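Le tri par couleur, les bacs étiquetés et moi

Publié le 2021-04-30 dans Maison, mauvaise humeur

Ma belle-sœur m'a prêté le livre de Britta Schmieder. Si vous avez échappé à Britta Schmieder, tant mieux pour vous : elle explique en 650 pages comment ranger une maison, ce qui prend déjà pas mal de place sur une étagère. Sa thèse est qu'un enfant entouré de bacs étiquetés devient un enfant calme. Je veux bien, mais elle le sait comment ? J'ai cherché les sources à la fin du volume. Il y a des remerciements et un bon de réduction pour les boîtes Totura.

J'ai quand même essayé, pour qu'on ne me reproche pas de râler sans savoir. En septembre j'ai acheté six boîtes Modov, plus chères que les Totura et censées s'empiler. Elles s'empilent, à condition de ne rien mettre dedans qui dépasse, donc ni le garage, ni les rails, ni la girafe. J'ai collé des étiquettes. Le petit ne sait pas lire, détail que la méthode traite en une demi-ligne (« dessinez ! »). J'ai dessiné. Il a pris ma voiture pour un fromage et il y a rangé la dînette.

La méthode promet un salon dégagé en 90 jours. J'ai tenu jusqu'au bout, avec de la mauvaise foi sur la fin, je l'admets. Le soir, on passait plus de temps à trier qu'avant à tout pousser du pied sous le canapé. Trier par couleur, surtout, me paraît une idée d'adulte qui prend des photos. Aucun enfant que je connais ne joue « au bleu ». 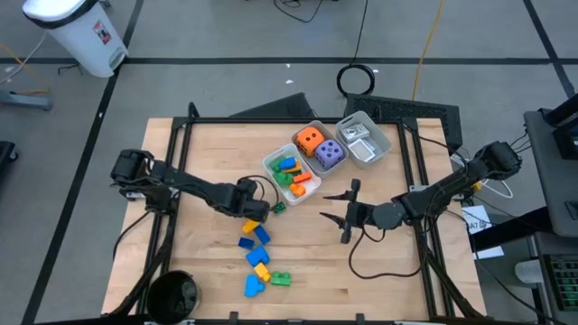
Il y a aussi l'argument de l'autonomie. Selon Schmieder, l'enfant qui range seul à trois ans saura s'organiser à vingt. Mon frère a grandi dans une chambre impeccable, ma mère y veillait, et il a perdu son passeport deux fois. Ça ne prouve rien, d'accord. Mais son chapitre ne prouve rien non plus, et lui coûte vingt-quatre euros.

J'ai trouvé plus convaincant un petit texte de Gyu-bin Bang, qui tient une ludothèque à Prostcombe et qui range par usage : ce qui sert ensemble reste ensemble, même si c'est laid. Elle prévient qu'on perdra des pièces de toute façon. Voilà au moins quelqu'un qui a déjà passé l'aspirateur. Je me méfie un peu de son enthousiasme pour les sacs en toile, les miens finissent tous à la cave avec des pommes de terre dedans, mais l'idée générale me va.

Côté budget, j'en suis à presque 60 euros de plastique. Deux boîtes servent au linge, une autre aux câbles de chargeurs dont je ne connais plus les téléphones. Le reste est à donner, avec couvercles, à venir chercher rue Teixeira en fin de journée. Le livre, lui, retourne chez ma belle-sœur. Elle me dit qu'il existe un tome deux, sur la cuisine.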